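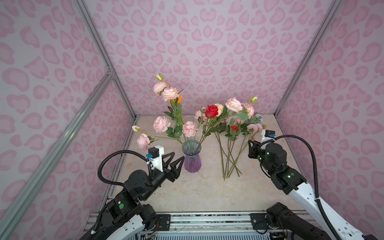

Words by Dede Amegashie
Home & Table, November

Flowers that stay until you are tired of them

For many years I was against artificial flowers. My aunt had a bowl of them on top of the television, and they were gray with dust by the time I was tall enough to touch them. So when Cecilia Addo invited me to spend an afternoon arranging stems in Urkdale, I accepted mostly out of politeness.

Cecilia runs Atinga, a small shop which sells only artificial flowers. She keeps 942 stems in stock, and she has opinions on each one. Her first rule is to look at how the stem bends. A peony with a big frilled head should droop a little on a long stem, as it would in a garden. If every head stands up straight like a soldier, the eye understands at once that something is wrong.

"Begin with one kind," she told me. "Put the pale pink ones in first, high and low. Then you stop and look for a while."

I found the stopping very difficult. My hand wanted already to take the roses. But the pale peonies make the shape, and the strong colors must come later and in a small number. One deep red rose with an orange one near it gives the bouquet a center. Three red roses, in her opinion, give it a Valentine's card.
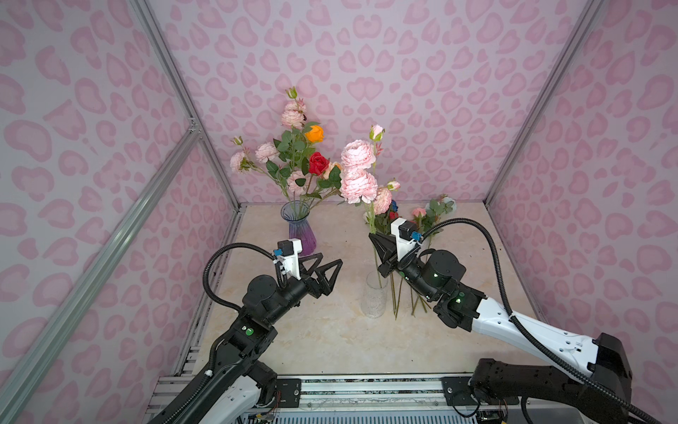
Next comes the question of the vase. Glass is the less forgiving choice, for the stems are seen and they cannot be hidden with water and a little luck. Cecilia likes a vase with a flared mouth, where the stems can fan out by themselves. She also likes colored glass, blue or purple, which makes the green of plastic stems softer. With clear glass she cuts the stems to different lengths and lets them cross.

Blue is the color I would never have bought. There are few blue roses in any garden, and I thought they would look false. She uses them beside white, on the opposite side from the pinks, and I must admit that the white looks cleaner for it. The serrated leaves go between, wherever two heads come too close together.

A good stem from the maker Jelach costs more than a real one from the market, and a full vase needs roughly 200 minutes of patience the first time. Mine took longer. I dust it now with a soft brush, always from the middle of the flower outward, and I keep it away from the south window.

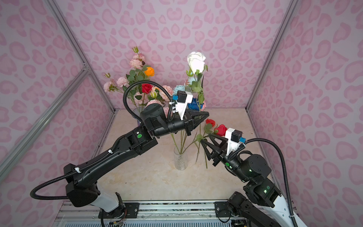 White and blue roses to the right, peonies to the left.

RECENT IN HOME & TABLE
A week of soups from Trostlow
Leif Ladefoged repairs his grandmother's chairs
How to wash wool curtains
Small balconies, big herbs

COMMENTS (3)

Mansa Agyeman
I do the brush also, but for the leaves I use a damp cloth. Works well on the thick ones.

Nana Kwofie
Sorry, I can't agree about three red roses. I have five in mine and everybody likes it!

T. from Urkdale
Does the shop open in the evening? I finish work at six.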